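Office Notes: Do You Really Need That Spreadsheet Add-In?

Filed under: Spreadsheets, Tips & Gripes

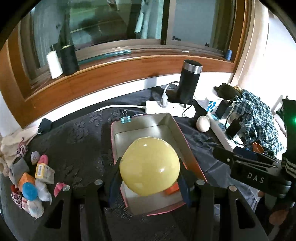

The pitch

Every few months a reader forwards me an ad for a tool that will "clean your data in one click." The latest is Vollex, an add-in that puts a new tab on the ribbon and a big green button on the tab. Press the button, the copy says, and duplicates vanish, stray spaces go away, dates line up, and you get your afternoon back.

I have been getting my afternoon back from software for a long time now, and I'm still at my desk. So I put the trial version on a spare laptop in April and fed it a real file.

What I gave it

The file was a customer list from Tostow, a small parts supplier I do some bookkeeping for. It had 1,502 rows and 12 columns. The list had been typed by several people over several years, and it showed. Some phone numbers had dashes, some had dots, and a few had notes like "call after lunch" in the same cell. The state column had both full names and abbreviations. Some account numbers started with zeros and some had lost them, which will matter in a minute.

I made a copy first. Please always make a copy first. The trial does not remind you to, and once Vollex has run, the Undo button is grayed out. I found that in the help pages only after I went looking for it, under a heading called "Performance."

What it did

It was quick, I'll give it that. A box popped up to say it had "fixed 265 issues," with a check mark and a link to rate the product. There was no list of what the issues were. You can get a change report, but that is in the paid plan.

So I put the old sheet and the new sheet in one workbook and compared them cell by cell with a plain formula:

=IF(Old!A2=New!A2,"","CHANGED")

Fill that across and down, filter for CHANGED, and you have your change report for free, as long as the rows are still in the same order. Mine weren't, because Vollex had removed some. I had to add a column of row numbers to a fresh copy and run the whole thing again. One warning about the formula: it ignores upper and lower case. If you care about that, use EXACT instead.

Most of the changes were extra spaces at the end of names. Fine. TRIM does the same job and has been in Excel for as long as I've used it. A good number were phone numbers put into one style, and I have no complaint there, except that "call after lunch" was gone.

The rest were worse. It had stripped the leading zeros from every account number that still had them, which turned good data into bad data and counted each one as a fix. It also threw out 69 rows as duplicates. I went through them by hand. Many were real duplicates, but a fair share were different branches of one company with the same billing name and separate delivery addresses. The default setting looks at the name column and nothing else. You can change that, three screens deep.

What you already have

Before paying for anything, try the tools on the Data tab. Remove Duplicates lets you check which columns have to match before a row is dropped. Check all of them the first time. If it finds too few, uncheck one and try again on a new copy.

Text to Columns is good for more than splitting names. Pick a column of dates that won't sort, run the wizard, choose Date on the last step, and tell it the order of month, day and year. Most of the stubborn ones will fall into line. The ones that don't were probably never dates.

For account numbers, format the column as Text before you paste anything into it. Doing it afterward won't bring the zeros back.

And if you do the same cleanup every month, look at Power Query. It has a steeper first hour than a green button does, and I grumbled through all of it. But it keeps each step in a list you can read, it leaves the original alone, and you can delete a step you regret.

What about the others?

Two readers asked about Flirden, which promises much the same thing with a chat box attached. I haven't tested it. The web page shows a ten-row sample with very tidy mistakes, and I'd like to see it meet a file like Tostow's. Someone else swears by the Lacroix template pack. Those are ordinary workbooks with formulas already filled in, so at least you can click a cell and see what it's doing. Whether that's worth money depends on how much you hate typing TRIM.

As for Vollex, the trial is off the laptop. It left its tab behind on the ribbon, and I had to go into File, Options, Add-ins to get rid of it.

Recent items
- Freeze Panes keeps freezing the wrong row
- Merged cells: a complaint
- Why your VLOOKUP says #N/A when you can see the match
- Shared workbooks and who broke the formula

Contact the newsletter | Copyright Office Notes, all rights reserved | Back to top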